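Giving up on the good carpet
May 7, 2025
Filed under: house, grumbling

We moved into the flat on Costitz Road in September with a plan for the floors. The plan was bare boards. I had seen bare boards in other people's homes and they looked calm and slightly Danish, and I thought that if I lived above bare boards I might become calm and slightly Danish too.

What was under the landlord's old carpet was chipboard, a great many staples and a newspaper page about a by-election. So, carpet it was.

I don't know if you have bought carpet lately. I went to Sithole, the big place behind the bus depot, and asked for something plain. The man asked which plain. He had 31 plains. He laid them over his arm like a waiter and gave me their names, which were all kinds of weather or porridge. I took nine samples home and put them along the hall, where they stayed for so long that visitors started stepping over them politely.

My other half, meanwhile, had been reading about wool. Wool is lovely. Wool is also priced by people who have never had to carpet a hall, and the quote came to 500 pounds more than the sofa, the bed and the cooker put together. We had a quiet evening after that.

Then there was the pattern question. I grew up in a house with a swirly carpet in every room, including the bathroom, and I swore I'd never have one. My mother's view was that a pattern hides everything. She once lost an earring in the Avus (that was the name on the label, very grand, gold and brown) and found it when we moved out. I used to tell this as a story against patterned carpet. I now see she was telling it in favour.

Reader, we bought flowers. Big ones. The roll was an end-of-line at Drarkitz, 25 per cent off, beige and cream, and it had the great merit of being in the shop and not six weeks away. The fitter did the lot in a morning and drank four cups of tea.
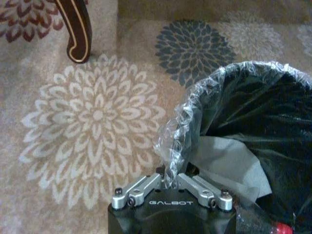
Chrysanthemums, or possibly dahlias, plus the bin.

I've grown fond of it, in the way you grow fond of a loud neighbour. It's soft enough underfoot, and toast crumbs vanish into it without a trace, which I try not to think about when I'm barefoot. My mother has been to inspect. She said it was "very sensible", and I had to go and stand in the kitchen for a bit.

Next month, curtains. I have asked for something plain.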